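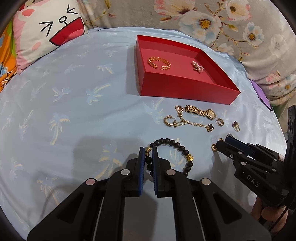 Home Notebook Index Previous entry Next entry Search

11 August 2018

Cotton shrinkage, second round. Bríd Geraghty cut the swatches on the long table and I did the marking and measuring. Same cloth as last time, the Plarnthorpe plain weave, bolt 8. The Gautier cloth hasn't come, so the comparison has to wait.

Marked each swatch with the steel template, three pairs of marks in the warp and three in the weft. Used laundry pen this time. The chalk pencil from the first round was gone after one wash and I had to guess at two of the marks, so those numbers should be ignored. I have struck them out in the sheet.

Wash at 91 F, normal cycle, 8 g of the Pallell powder per load. Line dried indoors. Did not tumble anything. Ruth Haslam wants tumble figures as well but I would like one clean set before changing another thing.

Warp shrinks more than weft on every swatch so far. Most of it happens in the first wash. The second wash moves it a little and the third I can't tell from my own error with the ruler. Swatch 3 came out skewed, worse at one corner than the other. I think it was cut off grain. Bríd pulled a thread on the leftover piece and it does run off by a finger's width over the length, so that one is out and needs to be recut.

Edges: the zigzagged ones held. The pinked ones frayed into the marks by the second wash and I had to trim threads before I could read them. Zigzag everything from now on, even if it takes all morning.

Ran a printed sheet through with the last load for the color question. Pressed a white cloth on it for ten minutes while damp and saw no transfer. That is a rough check only — it needs the proper rub test with a weight on top before we say anything to Nanura. Their order number is 3490, put it on the results page so it doesn't get lost again.

The washer filled slowly on the last load. Cleaned the inlet screen, which had grit in it, and it filled at normal speed after that. Check the screen before each set.

Still to do:
Recut swatch 3 on grain.
Rub test, dry and damp.
Ask Plarnthorpe if bolt 8 was preshrunk. The ticket doesn't say.
Buy laundry pens, fine tip. The one we have is nearly dry.
Tumble set for Ruth after all that.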